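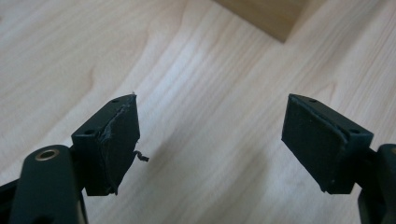

Getting two clocks to agree, and other January jobs

Jan 2, 2021

Happy new year, all! I meant to write this up before Christmas, but Christmas happened, and then there was the matter of the cheese board, so you're getting it now with a cup of tea at my elbow and the heating on full.

Those of you who have been reading since July will know that I look after the software end of Meredith, our little toolkit for turning hand-held gripper recordings into something a robot can learn from. Anselmo Iglesias wrote the first version of the tracker at Mirnimholm and I inherited it (along with his comments in the code, which are mostly in Spanish and mostly rude). I've grown very fond of it, but it has one habit that drives me up the wall. It believes whatever time each gripper tells it.

Now, with one gripper you can get away with that. With two, one in each hand, you can't. If the left stream runs even a little behind the right, then the policy learns that the left hand dawdles, and it will faithfully dawdle for ever after. I spent a good part of December squinting at plots of finger opening against time, wondering why the two humps never sat on top of each other when I knew perfectly well I'd closed both hands together.
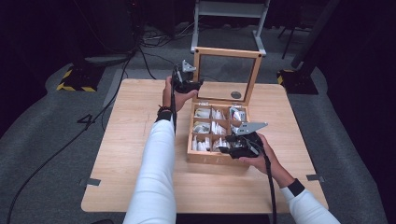 Both hands at work over the box with the little compartments.

The fix, in the end, was Ruaridh McIver's idea, offered over the phone from Stestley while he was trying to park. You open and shut both grippers 2 times at the start of every take, and the software finds those bumps in each stream and slides one along until they match. I wrote it in an afternoon and then spent 5 days on the cases where it goes wrong, like when I forget the second squeeze, or start reaching too early and the search latches on to the wrong bump altogether. It now refuses a take if the match is poor, and I've been told off by my own program more often than I'd like!

The other thing on my list is the opening width itself. I measure it between the fingers, and the code assumes both pads have the same thickness all the way along, in every take, which is a kind assumption to make about rubber. So there's now a small calibration step that stores a separate closed position for the left and the right, and I'm trying to decide how often it ought to be run. Some 4 times a day feels fussy. Once a week feels like asking for trouble.

Next up is the lid. The planner from Borkurside treats anything on a hinge as a solid lump, so it gives the whole box a very wide berth, and I'd like it to understand that an open lid is only in the way at the back. I've made a start, and I'll put the branch up once the tests stop falling over. If you've dealt with hinges in your own planner, do leave me a comment, long ones very welcome.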